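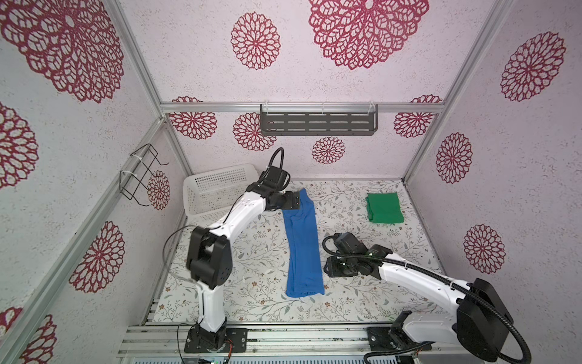 The two-arm folding station at the Dreltari open day, with blue and green cloths on the work surface.

2025-12-17 — Dreltari opened its automation laboratory in Messina to the public last week, welcoming 107 visitors for an afternoon of demonstrations and short talks. Guests were admitted in groups and were able to speak with technical staff at each station.

The open day was organized with Cerkness, which supports the laboratory's work on the handling of cloth and other soft goods. Visitors also received an overview of Hudetti, a two-year project on household tasks that now involves 39 students and staff members. The project has collected nearly 2000 practice runs to date.
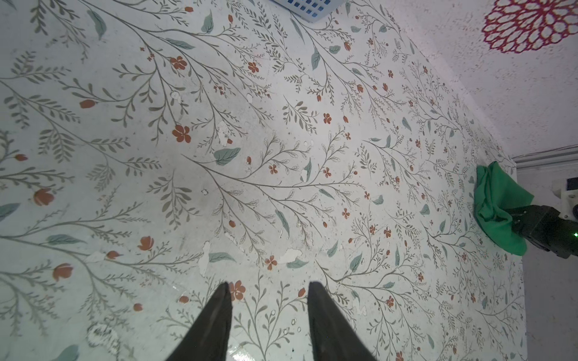

Soft materials remain a central subject of the Hudetti project, as a cloth can take a different shape each time it is picked up. Staff members explained how the arms are guided during practice and how each run is reviewed afterward. Small cameras let an operator follow the work from close to the gripper — a view that can take in both the black fingers and a bunched green cloth across the table, with the second arm's gripper at the fabric. Questions from the public dealt mainly with safety, training time and the cost of equipment.

A second open day is planned for January. Attendance will be limited to 51 persons, and advance registration is required. Registration forms are available at the laboratory's front desk and through the Dreltari website.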